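Sturkby Countertop Sealer, Satin Finish

Item 2408
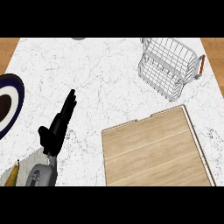

White marble with gray veining.

Sturkby is a water-based sealer for marble, limestone, travertine and unpolished granite. It soaks into the stone and slows down oil, wine, coffee and citrus stains. It does not leave a film and does not change the color of most light stones. On dark or honed stone, test a small spot first – some pieces come out a shade deeper.

Sizes
425 ml bottle, item 2408
Refill pouch, item 3487

Coverage
One bottle covers some 70 square feet with two coats on polished marble. Honed and tumbled stone takes up more.

How to apply
Clean the counter with a pH-neutral cleaner and let it dry overnight. Wipe on a thin, even coat with a lint-free cloth. Leave it for ten minutes, then buff off whatever is still on the surface. Put on the second coat after two hours. Keep water off the counter for a full day.

Do not use on quartz composite, laminate, glazed tile or wood. If the counter meets a wood surface, tape off the joint. Sealer left on oiled wood dries cloudy and has to be sanded out.

Sealed marble can still etch. Lemon juice and vinegar dull the polish even when they leave no stain, so wipe them up right away.

Storage
Keep the cap tight and store above freezing. Use within two years of opening. Sealer that has frozen will separate and should be thrown out.

The formula was changed in April 2019 and no longer has a scent. Older bottles with the green cap can be used up as usual, but do not mix the two.

Applicator cloths are sold separately under the Matar name. For trade orders, write to Lina Azar at the Plorkovside warehouse. Refill pouches ship with the next full case unless you ask for them sooner.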